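Collecting episodes, part 3: the two-arm set

The two-arm set now stands at 1,451 episodes, of which 1,065 survive the filter. The rest were dropped for late starts, dropped camera streams, or an operator pause long enough that the policy would learn to sit still. I had planned to write this up in August and didn't, so some of the settings below are from my notes and some are from the config file as it is now.

The setup has not changed much since part 2. Two arms, one operator, one camera per wrist and one fixed view of the table. The table is covered in white because the earlier wood grain gave the policy something to latch on to. We trained on grain for a week before Bartosz Kaczmarczyk spotted that success dropped whenever the table was turned end for end.

The wrist views are the ones I check first. They carry most of the signal in the last few centimeters of an approach, and they are also the ones that go bad without anyone noticing. Focus is fixed, so anything very near the lens or well below it goes soft. The arm also throws its own shadow on the cloth under the gripper.
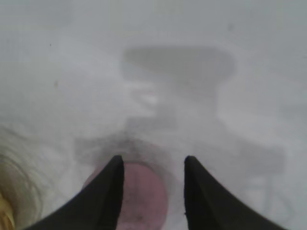
Vol. 2, No. 4

I left the shadow in. The first version of the pipeline, Flultine, tried to even out the lighting before training, and it cost more than it gave. The shadow gets tighter as the gripper goes down, and I suspect the network uses it as a crude height cue. I have not run the test that would prove it. With the correction off, missed closes on the soft pink object went down, and that was enough for me to move on.

Timing between streams matters more than image quality. Chamoun, the recorder, stamps each image when it arrives and not when it is exposed, so the fixed view used to lag the wrist views by around 3 images. That is harmless while an arm is moving through free space and bad at contact. The fix was a constant offset per camera, measured once with a blinking LED and checked again whenever a cable is swapped. Episodes recorded before the fix were shifted in place. I kept the originals.

The other thing I changed is how idle time is handled. With two arms and one operator, one arm often waits while the other works. If both are logged as active, the waiting arm adds a long run of near-zero actions, and the policy learns that hovering is a fine thing to do.

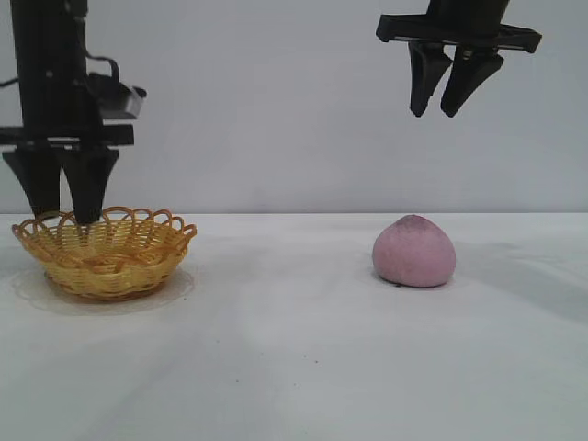
Demeo, the labeling script, now marks each arm separately as moving, holding or waiting. Waiting stretches stay in the episode but get a lower weight in the loss. Cutting them out was worse - the two arms lost their order and would both go in at once. The weight is 0.2 at the moment, picked by hand.

Start positions are drawn from a printed list. Left to choose, I put things in the same few spots and lean toward whichever side is easier to reach. The list covers position only. Rotation is still up to the operator, and the yaw histogram shows it.

Still open:

Gripper width is logged as commanded, not measured. For soft objects these differ by several millimeters and I would like both.

The Alline export drops the last action of every episode. Known bug, harmless so far.

The filter for operator pauses uses one threshold for both arms. It should use the new labels.

Next batch starts once the gripper width logging is in. I'll rerun the filter over the old episodes at the same time and post the new counts with the config.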